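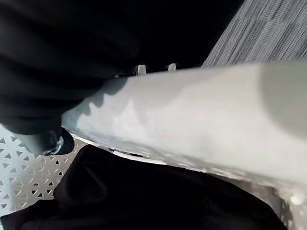

Gripper trials, Prendulia workshop

Category: Equipment planning

Black fabric above and below a smooth pale part, with a triangle-hole panel at lower left. Dark cloth is a fair test of any wrist camera we buy.

We are pricing two arms for the April budget, one from Erken and one from Lecomte. Gilles Cordier has set aside 3000 for grippers and 1000 for spares – fitting is extra. Ratilport's quote came in at 1358 per gripper, with delivery in nine weeks. Orders close on Thursday.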